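We use cookies to remember your preferences and to see which posts get read. Accept / Manage settings

The bin wall always wins

I've been putting off writing up the Wostville cell, mostly because I was asked to be positive about it. I'm not feeling very positive. Back in March the arm drove its fingers into the wall of the picking bin, carried on pushing, and then reported a successful pick. I can forgive the first part. The last part has bothered me ever since.

The job is mixed picking. Odds and ends go in one bin, the arm takes them out one at a time and puts them in the other, then the bins swap roles and it goes back again. The grasp planning comes from Riveo, the gripper was fitted by Aerts, and I was brought in to look after the logs. The sales sheet promised 400 picks an hour. I never saw it get near that, but slow is fine. Slow doesn't break things.

What happened is easy enough to tell. An object had ended up hard against the rear wall. The planner chose a grasp with one finger between the object and the wall, where there was perhaps room for a sheet of paper. Down it went. The fingertip met the slope of the wall, the arm leaned on it, and the force limit that should have stopped everything in a blink did nothing for 6 seconds. The bin shifted. The clamp slipped. Then the fingers closed on nothing, stopped short because one of them was bent, and the software took "stopped short" to mean "holding something".

So it lifted thin air, carried it across with great care and added one to the score.
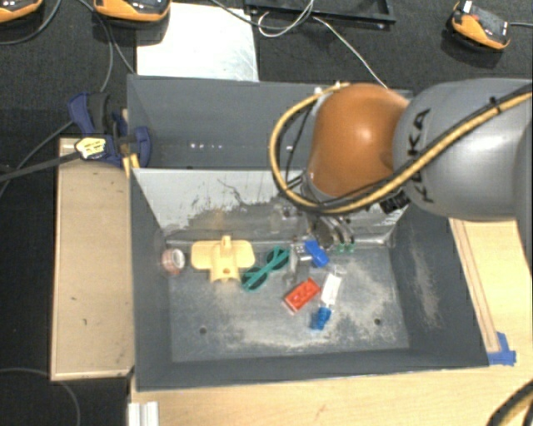 Riveo's support desk wrote back that wall contact is expected in bin picking, that the limit had been raised on purpose during setup to avoid nuisance stops, and had we considered a softer bin? I had not considered a softer bin. I had considered a limit that works.

To be fair to them, nuisance stops are a real pain. Pick from a bin with sloping sides and you will brush the sides, and if every brush halts the arm then somebody spends the day pressing reset. But there's a lot of ground between a brush and a shove. Somebody had typed in a bigger number until the stops went away, and nobody wrote down what the old number was. I asked. Nirkstead, who did the setup, thought it might be in an email.

The other thing is the score. I went back through 3,760 logged picks and compared the finger width with the weight reading after each lift. In 35 of them the arm claimed to be holding something and the weight said otherwise. That's under one per cent, and I was told so rather briskly. Fine -- but all of them were filed as successes, and the success rate is the figure that gets shown to people with money.

Changes so far: force limit back down, a second check on weight before a pick counts, and no grasps planned with a finger on the wall side unless there's a proper gap. The fingertips have been replaced and the clamp done up again. It stops more often now. There have been complaints.

I still haven't been sent that email.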